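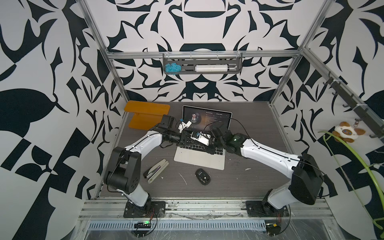 Same song, three versions: how do I clean up my music library?

hummingkettle
Posted in Music & Audio, October

I finally moved everything off my old drives and onto one laptop, and I'm so happy to have it all in one place! That's 13 years of music. The trouble is the duplicates. Mulix finds 933 of them, but plenty aren't really duplicates, they're radio edits sitting next to album versions, or the same track from a compilation I bought at the Flindden record fair. I don't want to lose the long versions. Is there a sane way to sort this out without listening to every one?

basement_tapes
Top contributor

Oh, I love this kind of job. I did mine last winter and found songs I'd forgotten I owned! My library was 2,000 tracks when I started, and this got me through it in a few evenings:

1. Copy the whole library to an external drive first and leave that copy alone.

2. Switch to list view, turn on the Length column, then sort by title with length second. A radio edit is usually a good bit shorter, so the pairs jump out at you.

3. Go down the list with the arrow keys and tag as you go. I use "edit", "album" and "live", all lowercase. Put on something you like while you do it.
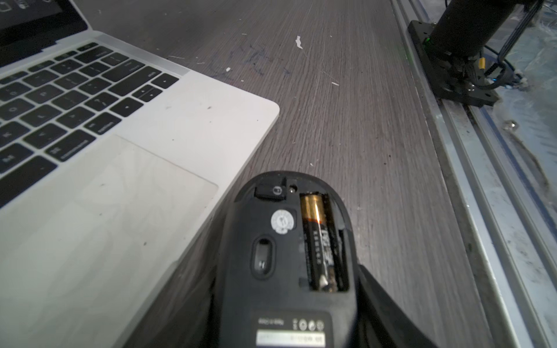
4. Make a smart playlist for each tag. Now your party playlist can pull only from "edit" and your long-drive one only from "album".

5. Delete only where title, artist, length and album all match. If the bitrates differ, keep the higher one.

Watch out for Mulix's "merge similar" button. It looks at titles and ignores length, and it ate two of my extended mixes before I noticed (backup to the rescue).

flipside88

just buy a bigger drive and keep them all lol

wrongspeed

Agree with the tagging, it's great once it's set up. If your titles are a mess, with brackets in some and dashes in others, run the Wivalow tag cleaner before step 2 or the sort won't line up. It has a preview mode, so try it on one album first. And please come back and tell us what you dug up, I want to hear about the weird compilations!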